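Section 6: Setting up a timed performance

Applies to the Fuvgate gallery listening system, floor unit and wall receivers. Read section 3 (Power and mains supply) before starting.

6.1 Before you begin

Fuvgate plays sound to visitors through ceiling speakers and through hand-held receivers. For a performance lasting more than one hour, the system must be run in Long Event mode. In Standard mode the floor unit restarts at the end of each hour and the sound drops out while it does so.

You will need:
The floor unit and its key
One Qudah receiver for each visitor position
The programme sheet, with the start time of each part
A Plilitz cable for each live microphone

CAUTION: Do not connect a microphone while the floor unit is switched on. The surge can damage the ceiling speakers.

6.2 Placing the floor unit

1. Stand the floor unit on a level surface, away from the public entrance.
2. Leave a gap of 64 mm behind the rear vents. Do not drape cloth or stage curtain over the unit.
3. Run the speaker cables along the wall. Where a cable must cross a walkway, use the rubber cover supplied.
4. Fit the key and turn it to SET. The amber lamp lights.

Note: If the performers will move among the audience, mark the position of the unit on the floor plan and give them a copy before the rehearsal.

6.3 Entering the programme

1. Press MENU and choose Long Event.
2. Enter the opening time, then the closing time. Both use the 24-hour clock. A closing time earlier than the opening time is read as the following day.
3. Enter the start time of each part from the programme sheet. The unit holds up to 171 parts.
4. For each part, choose Live, Recorded or Silent. Silent parts keep the receivers awake but send no sound.
5. Press STORE. The display shows the total running time. Check it against the programme sheet.

If the total is wrong, the usual fault is a part entered twice. Choose Review, step to the part and press CLEAR. Clearing a part does not move the ones after it - their start times have to be changed by hand.

6.4 Pairing the receivers

1. Turn the key to PAIR.
2. Hold each receiver against the pad on top of the floor unit until it beeps.
3. Return the receiver to the charging rack. The green lamp shows that it is paired and charging.

Receivers from an older Buvitz rack will beep twice and must be updated first. See section 3.

6.5 Sound check

1. Turn the key to RUN.
2. Choose Test from the menu. A tone plays from each ceiling speaker in turn.
3. Walk the full visitor route with one receiver. Note any place where the sound fades.
4. Set the level with the doors closed, then lower it by 6 steps if the venue is tiled or has bare concrete walls.
5. Remove the key. The unit will now start at the stored opening time.

CAUTION: The ceiling speakers start at full stored level. Clear ladders and crew from the performance area before the opening time.

To stop a performance early, refit the key and turn it to SET. The stored programme is kept until it is cleared.

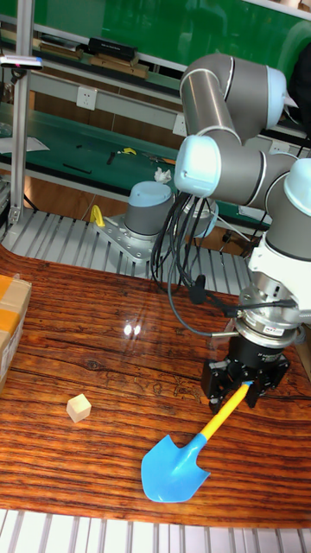

Reading time: 3 min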